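食用色素值不值得买一整套？和Hinata Morikawa聊滴瓶、标签和收纳

2026年4月9日

Hinata Morikawa教了四年家庭烘焙课，每年都有学员问她该买哪一套食用色素。她的回答一直让人扫兴：先别买一套。

“一套里面，真正用得完的就两瓶，”她说，“剩下的站在柜子里等过期。”

我对这种说法本来有点怀疑。教课的人总爱劝人少买，自己家里却什么都有。她倒没否认，工作台上的滴瓶就不止两瓶。

“那是上课用的，”她说，“学员要看颜色，我不能拿嘴讲。”

问题是，隔着瓶子看颜色，能看出多少？深的那几瓶，墨绿和黑挨在一起，不看标签我未必敢下手。红色系也麻烦，有一瓶液体是很深的酱红色，橙红的标签上写的却是“Sunset Yellow”，日落黄。

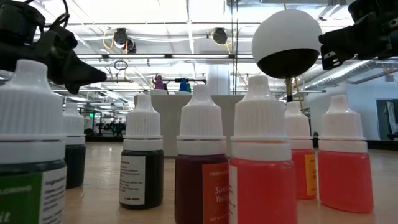
瓶里的颜色不算数

Morikawa说，很多人第一次用就栽在这里。“浓的时候看着是一个颜色，化到糖霜里是另一个颜色。你按瓶子的样子去猜，十次错一半。”

她要求学员先在白盘子上滴一滴，加水抹开，再决定用不用。我问她，既然这样，商家为什么不在瓶身上印一块稀释后的色样。她耸耸肩：“印了也不准，纸是纸，奶油是奶油。”这个回答我不太满意，至少比什么都不印强。

配料表的字也小。她说自己会看，我请她不戴眼镜念一行，她笑了，没念。

她的课堂笔记里记着423次调色，成功与否由她自己打分。我翻了几页，打分标准前后并不一致，一月份那几页尤其宽松。她承认：“那阵子赶着开新班，手松。”

要不要托盘，两个人说法不同

收纳这件事，和她一起开课的Maribeth Pangilinan比她认真得多。Pangilinan主张小瓶一律进托盘，圆角、浅边、内壁光滑的最好，洒了一擦就净。

“瓶子放在桌上，胳膊一扫就倒，”Pangilinan说，“进了托盘，倒也倒在盘子里。”

道理说得通，做起来另说。灰色的浅托盘摆在桌子正中，靠左内侧立着两只小瓶，另外两只还在盘外，站在桌面右下方。盘里明明还有大片空位。
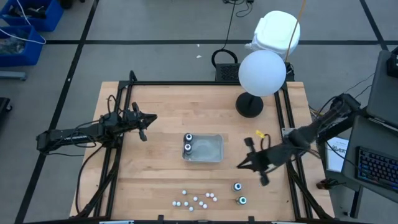

钱花在哪里

Morikawa给新学员的预算是35元，她坚持说够了。我按她的单子算了一遍，两瓶色素、一只白盘子、一包牙签，确实能压进去，前提是家里本来就有盘子。她听完改口：“那就不算盘子。”

Pangilinan不同意这么省。她在网店Flasby上买过一只托盘，说用到现在没变形。我问她，平底的旧饭盒能不能代替，她想了一会儿，说能，只是盖子没处放。

至于滴嘴，两人难得意见一致：用完要擦，尖口朝上，盖紧。Morikawa说上一期有19名学员，照做的大约四个。

“剩下的呢？”

“剩下的来问我，为什么滴不出来。”

我最后还是问了那个老问题：只能买两瓶，买哪两瓶？Morikawa选红和黄，Pangilinan选红和黑。她们为黑色争了一阵，Morikawa认为可可粉就能顶替，Pangilinan说那叫棕色。我站在Pangilinan这边，不过红色该买偏粉的还是偏橙的，两个人都没有给我一个肯定的答案。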